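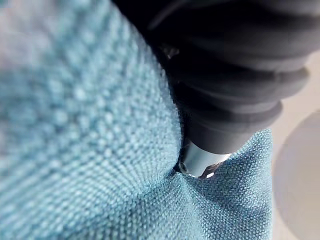

Kudumeck Fold Arm, long-term review

Posted in August. Category: home automation, laundry. Score at the bottom if you want to skip.

The Kudumeck is a single arm on a clamp base that is sold for folding towels, dish cloths and other flat laundry on a table. I bought mine from the Tullico shop in Pravdale for $2966, plus $154 for the second set of fingers. I've used it at home for most of the summer, and for part of that time I had it on the packing bench at work, where we fold cloth napkins for a restaurant supplier. So this covers both.

Setup

You need a table at least as deep as the arm's reach, and it has to be cleared. The clamp fits a top up to two inches thick. My kitchen table was fine. The bench at work has a lip underneath and I had to screw a block of scrap pine to it first. The instructions are on a fold-out sheet and they skip the part where you set the table height, which you do from the app under "Surface" and not under "Setup". Allow an hour and a half the first time. After a move it took me 20 minutes.

The app wants an account. You can use the arm without one but it won't save your own folds.

Towels

Bath towels are what it does best. Put one down more or less square and it makes a half fold, then another, then thirds. A bath towel takes it a little over two minutes. I can do one in ten seconds, so speed is no reason to buy it. You'd buy it to have the pile done while you're doing something else, and for that it's fair. I put the basket next to the table, lay a towel out, go back to the dishes, and lay out the next one when it beeps. It will not take a towel out of a basket by itself. The box has a drawing that suggests it will. That feature is listed in the app as "coming" and has been since I bought it.

Hand towels and dish towels are nearly as good. Thin flour-sack towels are where it starts to struggle, and it often picks up the corner with nothing behind it and drags the whole thing sideways.

Thicker weaves

Coarse woven cloth, the kind used for throws and heavier table linen, is a mixed bag. The arm finds a grip easily because there's so much texture to catch. The trouble is that thick cloth stands up in humps and doesn't settle by its own weight. The arm goes by where it thinks the edge is, and a hump looks a lot like an edge. On my throw it pinched the middle of a ridge more than once and folded from there. The result is a lump. If you smooth the cloth by hand first it does much better, but by then you could have folded it.

It can also pull a thread on a loose weave. I have one pulled loop on a throw I liked. The soft tips in the $154 set are gentler and I'd say they should have been in the box.

Shirts and everything else

No. There is a T-shirt program and I got a usable result maybe one time in four. Socks it can't pair. Fitted sheets aren't on the list of supported items and I didn't try one.

At work

We ran 1266 napkins through it. These are cotton, all one size, pressed before they reach the bench, so it's as easy a job as you could give it. One person fed it and did labels in between. It needed a hand 30 times, mostly for two napkins stuck together, and each time it stopped and waited – it didn't keep going and make a mess, and I give it credit for that. The folds were even enough to ship.

Still, the person feeding it could have folded faster than the arm did. It worked out for us only because the labels had to be done anyway. On a bench with nothing else to do, I'd leave it in the box.

Noise and upkeep

It hums, and clicks when it closes. You can hold a phone call next to it but I wouldn't run it in the room where someone is sleeping. Lint collects in the finger joints. Wipe them weekly. I use an old toothbrush and a damp rag.

Compared with the Ansari

A relative has the Ansari cabinet folder, the kind you feed clothes into from the top. It is faster on shirts and takes up a corner of the laundry room for good. It jams on anything thick. The Kudumeck can be unclamped and put in a closet, and it handles thick things badly instead of refusing them. If most of your wash is shirts, look at the Ansari. If it's towels, the Kudumeck is the better of the two.

Is it a chore robot yet?

For one chore, with someone in the room, on cloth that behaves. I still wash, dry, carry, sort, lay out and put away. The arm takes one step out of that. People ask me if they should get one and I tell them to wait for the basket feature to arrive and then read the reviews again.

Good: bath towels, even folds, stops when unsure, easy to store.
Bad: slow, thick weaves, the T-shirt program, soft tips sold separately.

Score: 6 out of 10 at home, 5 at work.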